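Beca Mostyn
February 24, 2026

OK so I've had the Grultlow two-arm kit in the shop for a while now and people keep asking me if it's worth it. Thread, because I have opinions and a big coffee.

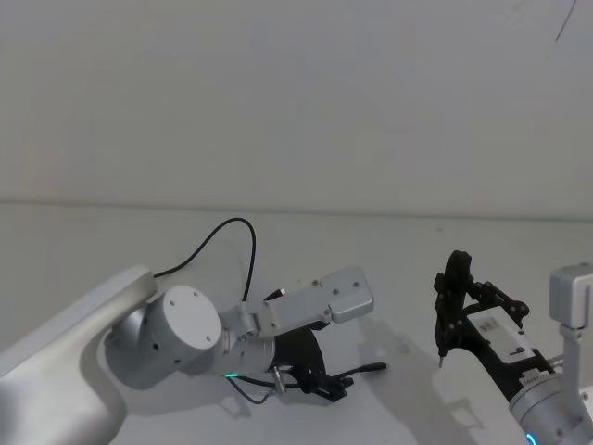
Both arms over the bench, green light on the left one, blue on the right.

2/ First thing, the price. I paid $1,946 for the software and setup package on top of the arms. It's a yearly thing, renews in March, and yes I winced. The arms and grippers I'm leasing through Limsakul and that's a whole separate bill.

3/ What you get for it: the teaching app, the two-arm planner, phone support, and one day with a real person in your building. Our real person was Gwilym Gough and he was great!! Ate lunch with us, fixed our network, didn't try to sell me anything.

4/ Teaching a move is so easy. You grab the arm, walk it where you want it, tap save, and do the next one. My first handoff (left arm passes a part to the right arm) was 25 saved points, which Gwilym says is way too many. I've got it down since then but I still over-save, I can't help it.

5/ The planner is what you're paying for. It keeps the arms from smacking into each other when they're both working the middle of the table. I tried the cheaper Preline version last year and with that one you had to time everything yourself - I lost a whole afternoon to one stupid wait command.

6/ Stuff I don't love. The cables. That black one makes a big loop up over the left arm before it comes back down to the wrist, and I think about it every single time I write a new move. I want a proper cable guide in the box at this price.

7/ Also the manual. 71 pages and the part on gripper force is a paragraph and a half. I ended up calling support and got Mererid, who emailed me her own notes, and those were better than the manual. Put Mererid's notes in the manual!

8/ Someone asked about the table. Plain white top, and I keep it clear while I'm teaching. Learned that with a coffee mug. RIP mug.

9/ Cledwyn asked if it can do his little spring clips. Maybe? The standard fingers are fine on anything chunky but I haven't had much luck with thin stuff. Brurnden makes swap-in fingertips and I've got a set on order, will post when I've tried them.

10/ Updates: there have been 2 since I signed up. One was boring, the other one moved the save button to the other side of the screen and I'm still tapping the wrong spot.

11/ So would I buy it again? For one arm, no, get something cheaper. For two arms sharing a table, yeah, I would, and I'm going to renew (grumbling the whole time).

12/ Eluned, I know you're reading this - yes you can come by and try it. Text me first, and bring the parts you want to run. Other questions, drop them under here and I'll get to them tonight after I close up.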